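About Brurkcombe

Brurkcombe sorts, stores and rehomes small accessories: the hair ties, clips, earrings and brooches that live at the bottom of other people's drawers. Aitana Soler started the business on the end of her own bed in Drimbridge, having gone looking for one earring and come back with 172 other things.
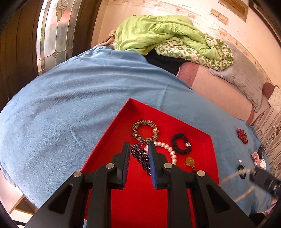
Trays are the heart of the method, such as it is. We like them shallow and red, because a dark clip vanishes in a dark box and we have all lost enough of our lives to that already. Pearl beads can share with a leaf-shaped clip for a while, but anything sparkly gets its own spot before it snags a hair tie and the two become inseparable.

How we sort

Everything comes out onto something soft and pale blue. Chains go in one direction, elastics in another, and pins wherever they can't reach a bare foot.

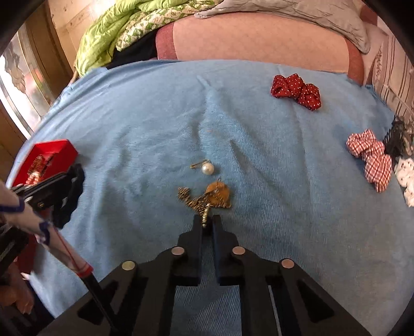

A full drawer takes us 90 minutes, longer if the owner is present and feeling sentimental. We don't judge. We do ask whether you have worn it since June.

Tangles are charged at the same rate as everything else, which our accountant considers a mistake. We don't cut chains - we sit with them until they give in.

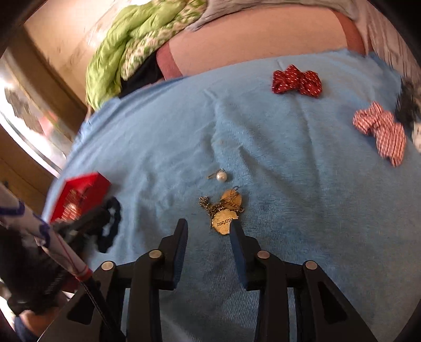
What happens next

Keepers go home in a labelled tray. The rest, if you agree, goes to our stall at the Gutmont market, where scrunchies remain our steadiest seller in every colour, including the regrettable ones. 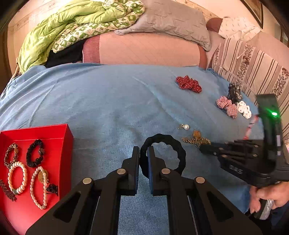 Scrunchies, a pearl earring and a gold chain, mid-sort.

We now look after 300 households between Drimbridge and Vachon. Bookings are by email, and please leave the drawer as it is. Tidying up before we arrive only makes it harder to find the other earring.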